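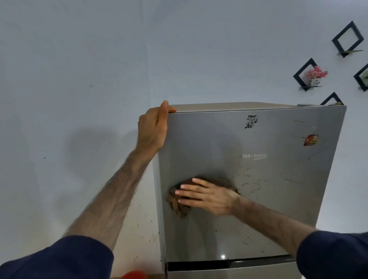 Fridge duty: one hand on the door, one on the cloth.

**The robots have the floors. We have everything else.**
Staff newsletter, Pastow Cleaning, 7/26/23

The machines came to the Plastitz furnished apartments in April. There are two of them, both Jikmont floor units, and they do hallways, lobbies and any apartment with a door wide enough and a tenant who has picked up their socks. Management's letter at the time promised they would "free our people for higher-value tasks." Several of you wrote in to ask what the higher-value tasks were. We can now report that they are refrigerators.

Ovens too, and shower doors, and the tops of things. Before April a turnover at Plastitz went floors, bathroom, kitchen, windows, and most of us did the floor last because it was the part where you could stop thinking. You pushed the mop backward toward the front door and went home. That part is gone. What's left is the stuff with corners, and we get more of it per shift, because the new schedule takes the floor time out of every apartment and puts another kitchen in the gap. Whoever did the math was good at subtraction.

Complaints first, as usual. Shoulders. A mop is hard on the back, but at least you get to stand up and walk around with it. Three fridges and an oven in a row is a lot of pressing on things at chest height, then a lot of pressing on things at knee height. We asked for kneeling pads in May and got a leaflet about stretching. The pads have since been ordered from Fodor, who also sell us the cloths, and we're told they have shipped, in the sense that Fodor tells us most things have shipped.

Second complaint: the app. The Jikmont units log their own work, down to the square foot. Roughly 1,000 square feet of hallway shows up on the office screen as a nice green stripe. A kitchen shows up as a box you tick. So at the monthly meeting the machines have a chart and we have a tick, and guess which one gets put on the big screen.
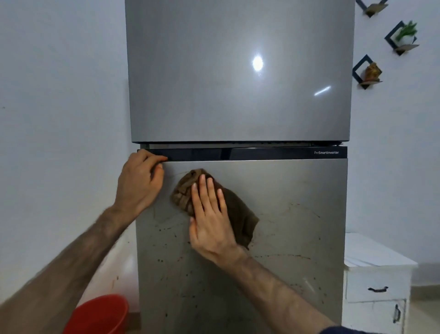

A kitchen is slow work, and the office would do well to time one before it settles the fall schedule. Brown splatter doesn't care what the app allows for it. Look at the difference between a freezer door that's clean enough to bounce the light back at you and the door underneath it, all speckles and drips, with curved smears across the metal. One half of one appliance, and the bucket's going to need changing before you've even opened the thing. There is no setting for that. There's a cloth, and somebody leaning on it.

To be fair to the machines (we try, they can't write in), there is good news as well. The lobby floor has never looked better. Evening shift ends earlier than it used to. No one has been let go, and the office has put in writing that no one will be before next April, which we have cut out and taped to the supply room door. Two of you have been trained to clear jams and empty the tanks, and that comes with a small bump in pay and a key to the charging closet, where it is at least warm.

What we're asking for this quarter: a real time allowance for dirty kitchens, a second column in the app so that kitchen hours get counted, and rotation, so the same people aren't on appliances all week. If you've got a kitchen that ran long, write the apartment number and the minutes on the sheet by the time clock. Apartment 714, we already have yours. We have it four times.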